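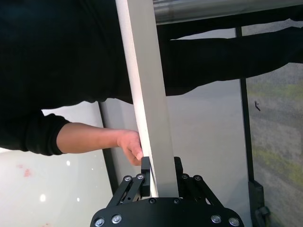

Figure 3. Holding the long board by its left edge during assembly.

4.2 Putting the shelf unit together

The unit we picked for the study was the Rarkinine, a flat-pack shelf from Menen that cost 49 dollars and arrived with a sheet of drawings and no words at all. Our supervisor, Dr. Gajewski, felt this would keep the test fair. Kacper Urbańczyk felt it would keep us there until dark, and he was closer to the mark.

The plan allowed 40 minutes per build. Our first build took most of an afternoon, much of it spent on step 5, where the drawing shows a long board meeting the frame at an angle that we could only match by turning the paper upside down. We have left this build in the results table, although Eugeniusz Marciniak argued for calling it a "warm-up."

Long boards were the main source of trouble. They are easy enough to lift, but they have one bright white edge and a gray face, and the drawings show both as the same thin black line. Two of our testers fitted a board back to front and noticed only when the next one had nowhere to go.

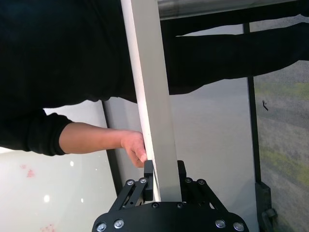

The fix we settled on was to have one person hold the board by its edge and do nothing else until it was fastened. This sounds like a waste of a good student - we thought so too - but the builds went faster once the holder stopped trying to read the instructions at the same time.

4.3 Notes on the log

Times and mistakes were entered in Jurkorard, the log sheet we wrote for last year's course and should have tested more. It recorded one build as lasting 1177 minutes, after a tester went home without pressing stop. We removed that entry. Dropped screws were logged only if someone admitted to them, so the figures in Table 2 are probably on the kind side.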